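**Bread basket thread, for the few of you who asked**

### 1/13

We do breakfast at the guest house in Brumalness from half seven, and from June I'm changing how the bread goes out. It has been on plates up to now. Plates take up too much of the sideboard and the rolls slide off when people lift one from the bottom.

### 2/13

So it's going to be baskets. I looked at round ones first. They're nice enough but they waste the corners of a shelf, and long rolls stick out over the side. A rectangle suits the spiral twists much better. The twists are the thing most people come down for, so they got the final say.

### 3/13

The basket I've settled on is dark brown wicker, a tight weave with small gaps in it. The colour was the main thing for me. Baked stuff looks a bit washed out in pale wicker, and ours is a golden orange on top with cream in the grooves. It shows up well against dark brown. It shows up well against white too, but I've had enough of the plates.
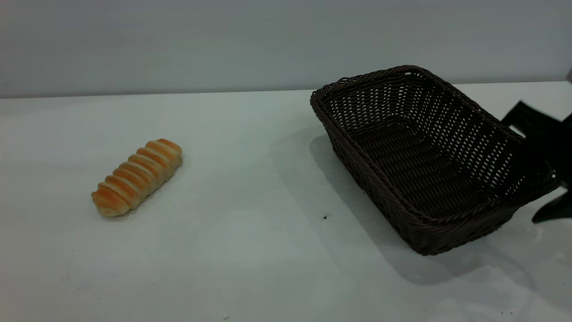 ### 4/13

Someone asked what sort of shape I mean by a twist. Long and narrow, ridged all the way along, a bit like a cream horn without the cream. It's a strip of dough wound round on itself so you get the grooves. Ours are a plain milk dough, nothing in the middle.

### 5/13

The dough is 300 g of strong white flour, milk, a bit of butter, salt, yeast and a spoon of sugar. I don't make it every day. In the quiet months I do. When we're full I get them from Nellberg on the harbour road, and theirs are better than mine, so no complaints either way.

### 6/13

Nellberg do them at 98p each, and they come in a paper bag that goes see-through by the time I'm home. I take them out straight away and leave them on a tray with a cloth over. If they stay in the bag the tops go tacky and then they stick to each other.

### 7/13

Back to baskets. Crumbs come through wicker, there is no way round that. I line ours with a folded tea towel, long side to long side, with the ends tucked under so it doesn't hang over the edge. Paper napkins look fine for ten minutes and then they wander.

### 8/13

Which way to lay them: I tried putting the twists straight across the short way and they looked like a row of sausages. On the diagonal is better. People can get finger and thumb round one end without touching its neighbour. The ridges give you something to hold as well.
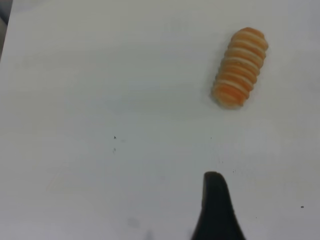 ### 9/13

Three layers is too many. The bottom ones get squashed, and the ridges go flat where they've been leaning on each other. I do a single layer and a few on top, then refill from the kitchen. It's more walking, but I'm up anyway.

### 10/13

Somebody wanted to know about cleaning wicker. Shake it out over the bin, go over it with a dry pastry brush, then a damp cloth if it needs it. I don't soak it. Dry it upside down somewhere with a bit of air, not on the radiator. I cracked the handle on an old one doing that.

Butter is the worst. Keep the butter dish well away from the basket and you'll save yourself a job.

### 11/13

For the brush I use a Schwaiger one, the flat kind, kept only for this so it never has egg on it. Any clean brush would do. The mat underneath is a Gritotex offcut, cut to fit the sideboard. The basket used to creep forward every time someone took a roll and now it stays where I put it.

### 12/13

Leftovers, as that comes up every time I post about bread. Twists go stale faster than a round roll because there's more outside to them. By the afternoon I slice ours across the ridges and dry the slices in a low oven. They come out as little scalloped rusks and they keep well in a tin. Good with soup. Very good with the end of a jar of marmalade.

If there are only one or two left I just eat them standing up in the kitchen with a cup of tea.

### 13/13

Still to sort out: a label for the front that says milk, wheat and butter, in writing big enough to read before coffee. I've tried a card tucked into the weave and it falls out. A peg holds it but it looks like washing day. If you've got a tidy way of fixing a card to a wicker basket, put it in the replies, and I'll try it out on the next lot of guests.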